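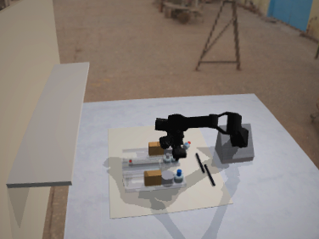 How to clear out old message requests and stop new ones coming in

Quick one this, written between other jobs. If you've got a page or a group account that's been going a few years you probably have a folder full of message requests you never opened. Mine had 2,000 in it. Most were junk, a few were people who wanted an answer back in December and never got one. Oops.

I'm using Flistby for the examples, as that's where our group lives. Menus on other sites are much the same, names differ a bit.

What you need

A laptop or desktop. The phone app will do single requests but not bulk.
Your password. You'll be asked for it again before the bulk delete.
The Ivik extension, free version. Only for the bulk part, skip it if you have less than a page of requests.
A cup of tea.

Step 1 – Save anything you want to keep

Do this first. Deleted requests do not come back. Go to Settings, then Your Information, then Export. Tick Messages and untick everything else or you'll be waiting all day. Pick the plain text option. You get an email with a link when the file's ready, and the link runs out, so download it straight away and put it somewhere sensible.

If the email doesn't show up check your spam folder. Mine was in there.

Step 2 – Find the requests folder

Messages, then the three dots at the top, then Requests. There are two tabs. First one is people the site thinks you may know. Second one is called Filtered and that's where the rubbish goes. Real people end up in Filtered too so don't wipe it blind.

Reading a request doesn't tell the sender you've read it. Replying does, and it also moves them to your normal inbox. Accept does the same even if you type nothing.

Step 3 – Pull out the real ones

Use the search box at the top of the tab. Try words that proper messages would have in them. For our group that was "join", "meeting", "parking", "cost". Yours will be different. Star each one you want to keep. Starred requests are left alone by the bulk delete, at least they were for me.

Don't reply yet. Get the clearing done then answer them all in one go, otherwise you'll get pulled into chats and never finish. I speak from experience.

Step 4 – Install Ivik

Get it from your browser's own extension shop, not from a link in a comment. There are copies with nearly the same name. Click Add, then read what it asks permission for. It should ask for access to the one site only. If it wants all sites, cancel and check you've got the right one.

Once it's in, pin it to the toolbar. Reload the messages page or the button stays grey.

Step 5 – Bulk delete

Open the Filtered tab.
Click the Ivik button, choose Requests.
Tick Skip starred. It's off by default, annoyingly.
Set the batch size to 100.
Set the pause between batches to 15 seconds.
Press Start and type your password when asked.

Leave the tab open and at the front. If you switch to another tab it slows right down or stops. You can use another window, that seemed fine.

I tried no pause at all the first time and got locked out of messages until the next morning. The site thinks you're a bot. So leave the pause in, and if you see a box saying "You're doing this too often", stop, close the tab, and carry on tommorow.

When it finishes, do the same on the first tab if you want. I did that one by hand.

Step 6 – Turn down the tap

No point clearing it all if it fills up again. Settings, Privacy, Who Can Message Me. Choices are Everyone, Friends of Friends, Friends, and No One. For a personal account go for Friends of Friends. For a group you probably need Everyone, but you can add blocked words underneath. One word per line, no commas. I put commas in and it ignored the lot.

Also worth turning on Hide requests with links from new accounts. That alone cut most of ours.

Step 7 – Set up an auto reply

Only on group and page accounts. Settings, Messaging, First Reply. Keep it short. Ours says:

"Thanks for getting in touch. We check messages twice a week. If it's urgent please use the contact form on our page."

Step 8 – Remove the extension

Take it off when your done. Right click the icon, Remove. Then go into Settings, Connected Apps and see if it's still listed there. It was for me. Click Disconnect.

Problems people have had

Start button does nothing – you're on the old layout. Switch to the new one under Display and reload.

The count doesn't go down – it's slow to update. Log out and back in.

Deleted requests still show on the phone – clear the app's cache, or just reinstall it.

Says "No requests found" – you're on the wrong tab, or logged in as yourself and not the page. Check the little picture top right.

Does it delete for the other person too? No. They still have their copy of whatever they sent.

Updated 3/19/25 – Skip starred has moved, it's now under More in the Ivik menu. Thanks to Jahangir Selvanayagam for spotting that. I'll do the same guide for Kevar when I get time, the menus there are all over the place.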